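Los pañuelos de Kadlec llevan ya un tiempo en nuestro catálogo y siguen siendo lo que más me gusta enseñar cuando alguien entra preguntando por «algo pequeño para el cuello». Hemos rehecho esta página porque la anterior se había quedado corta: faltaban las medidas, faltaba el cuidado de los ribetes y, sobre todo, faltaban los retales, que se piden casi tanto como los pañuelos.

# Pañuelos y retales textiles Kadlec

El pañuelo de cuadros es la pieza con la que empezó todo. Gris de fondo, con franjas en azul marino muy oscuro y unas líneas finas y pálidas que lo cruzan; de lejos parece sobrio y de cerca tiene muchísimo más que mirar. El borde va rematado en zigzag con hilo oscuro, con esa ondita que a mí me encanta y que le da un aire de pañuelo de toda la vida. Y luego está el emblema, en dorado y negro, una especie de voluta enroscada que queda sobre una de las franjas oscuras. Si lo doblas con las puntas un poco desfasadas, el emblema asoma justo donde tiene que asomar. 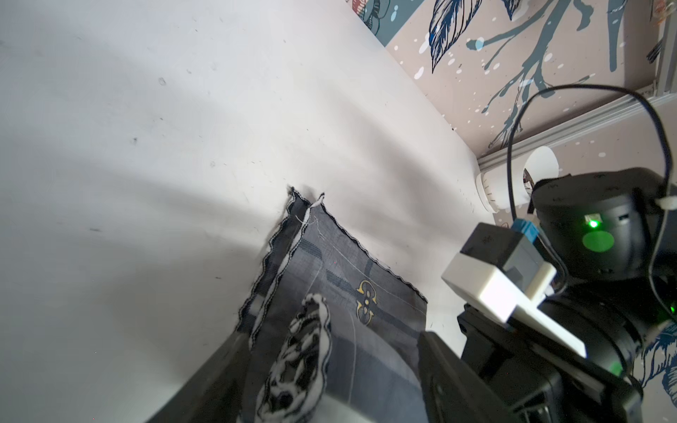

Noemi Crenshaw, que es quien elige los dibujos, insiste en que se lleve mezclado: los cuadros con algo moteado, tipo leopardo en blanco y negro, retorcido en tira y atado por encima. Yo era bastante escéptica, lo reconozco, y ahora lo llevo así casi a diario. Los cuadros aguantan muy bien la compañía de un estampado más salvaje (¡el gris lo calma todo!) y la tira retorcida sirve también de cinta para el pelo, de pulsera ancha o para el asa de un bolso.

## Medidas y presentación

- **Pañuelo de cuadros:** se vende por unidades, doblado, sin caja. Si es para regalo, dínoslo en el pedido y lo envolvemos en papel de seda.
- **Tira moteada:** larga y estrecha, pensada para retorcer. No hace falta plancharla, gana arrugada.
- **Lote combinado:** un pañuelo y una tira, a elegir entre lo que haya en ese momento.
- **Lote de retales:** 300 gramos de tela variada, en bolsa de papel. Los cortes son irregulares y no hay dos lotes iguales.

Cada tanda del pañuelo es corta. La última la cortó Valtteri Halonen en febrero y los tonos salieron un pelín más oscuros que en la anterior. Si ya tienes uno y buscas que hagan pareja, escríbenos antes y te decimos de qué tanda quedan.

## Sobre los hilos sueltos

En las esquinas puede asomar algún hilillo blanco. Es del remate, se corta a ras con unas tijeras pequeñas y listo. Por favor, no tires de él: el zigzag se frunce y cuesta mucho volver a dejarlo plano. Jerome Malabanan los repasa uno a uno antes de enviarlos, pero siempre se escapa alguno y preferimos avisarlo.

## Los retales

Aquí me voy a extender un poco, porque me parecen lo más divertido de la casa. En los lotes entran rayas, vaqueros, lisos y restos de las tandas de pañuelos. Las rayas azules y blancas son mis favoritas, con su textura de sarga en diagonal y el canto cosido y algo deshilachado, que en un parche queda precioso sin hacerle nada. El vaquero gris azulado viene con el borde en crudo, y de vez en cuando sale un trozo con una hebilla pequeña de metal dorado ya cosida. Esos vuelan.

Ideas que nos han ido contando los clientes:

- Fundas para gafas, con la raya por fuera y el vaquero por dentro.
- Coderas y rodilleras para ropa de niño.
- Un bolsillo añadido a un delantal, dejando la hebilla a la vista.
- Janelle Dizon nos escribió para contarnos que había montado un cojín entero con 3 lotes, y que le sobró para un neceser.

Para combinarlos, prueba a poner la raya en vertical junto al vaquero sobre una superficie clara antes de cortar nada. Los azules cambian mucho según lo que tengan al lado. 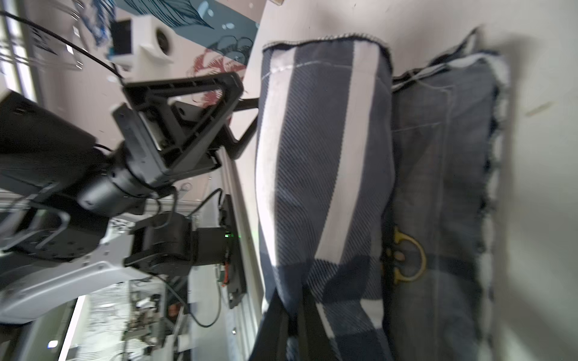

## Cuidados

1. Lava a mano o en programa corto, con agua fría y del revés.
2. Los vaqueros, aparte las primeras veces. Sueltan color.
3. Seca en plano y a la sombra, estirando el ribete con los dedos mientras está húmedo.
4. Plancha tibia, siempre por el revés. No pases la plancha sobre el emblema ni sobre las hebillas.
5. Si el borde en crudo se deshilacha más de lo que quieres, una pasada de puntada recta a 6 milímetros del canto lo frena.

## Pedidos y cambios

Preparamos los pedidos en 7 días. Los pañuelos y las tiras se pueden cambiar si están sin lavar; los retales no tienen cambio, salvo que falte peso en la bolsa. Para encargos de muchas unidades, o si necesitas un color concreto dentro de un lote, escribe a Sølve Torvik desde el formulario de contacto y pon «retales» en el asunto.

Página revisada el 17/9/23.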